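Call for participants: spend a morning or an afternoon with our robots

The Drondau open day is coming back in February, and we are looking for people to take part in it. We don't mean visitors, although you are very welcome to come as one of those too (doors open to everyone on the Friday, no ticket needed). We mean people who would like to sit down at a table with a two-armed robot, try running it through a small everyday job, and then tell us frankly what was easy, what was confusing and what made them want to throw the controls across the room. If you have never been near a robot in your life, please keep reading, as you are exactly the sort of person we had in mind when we started writing this.

Last year the open day was mostly a matter of standing behind a rope and watching, and a good many of you told us on the way out that you wished you could have had a go yourselves. We took that to heart. Rianne De Graaf and her team at the Sesten workshop have spent the winter putting together a set of short table tasks, all of them things you might do at home or behind a counter without giving them a thought: serving a coffee, folding a cloth, putting lids on jars, sorting a drawer. The coffee table was the one people crowded around in our trial run, so we expect it to fill up first. 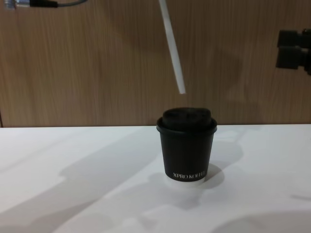 Drondau, February

Each session lasts up to 3 hours, with a long break in the middle for soup and bread. You will begin with an introduction from Anselmo Sales, who has been teaching people to drive these arms for years and has the patience of a saint. After that you get time to practice with nothing at stake, and then you move on to the tasks themselves, taking turns with a partner. One of you works the arms while the other keeps an eye on things and calls out if something is about to tip over. Cups do get knocked down — we have a mop, and we have plenty of cups.

We have room for 14 participants in the morning and the same again in the afternoon. We would love a real mix: people who cook, people who knit, retired machinists, students, waiters, piano players, parents who can get one more thing into a full dishwasher. You need to be at least 18 and comfortable sitting at a table for a good stretch of time, and you should be able to follow spoken instructions in English. If you use a wheelchair, or you would do better with a higher chair or a quieter corner, just say so when you write and we will set up your place accordingly. Left-handers, we are short of you every year, so do please come!

Participants receive a $200 gift card as a thank-you, along with lunch and a bus ticket if you are coming in from Rezende or farther out. We will ask you to fill in a short form before you start and to talk with Zuzana Michalík for a little while at the end about how it went. She takes notes by hand and keeps them without names. Visitors will be walking through the hall while you work, and some of them will stop and watch, so please think about whether you would mind a small audience. Most people forget about it once they get going, but we do have a few places at the back for anyone who would rather not be looked at.

To put your name down, send a few lines to Cremilda Lopes at the Salusia front desk, or stop by in person any weekday after 9. Tell her which session you would prefer, whether you have done anything like this before (it makes no difference to your chances), and a little about what you do with your hands on an ordinary day. That last part is mostly for our own pleasure, but it also helps us match up partners. Kolbrún Hjaltested will write back to everybody, including those we can't fit in this time, and she will keep a waiting list in case of winter colds.

Sleeves that can be rolled up are a good idea. Parking is behind the building, and the side entrance is the one without steps.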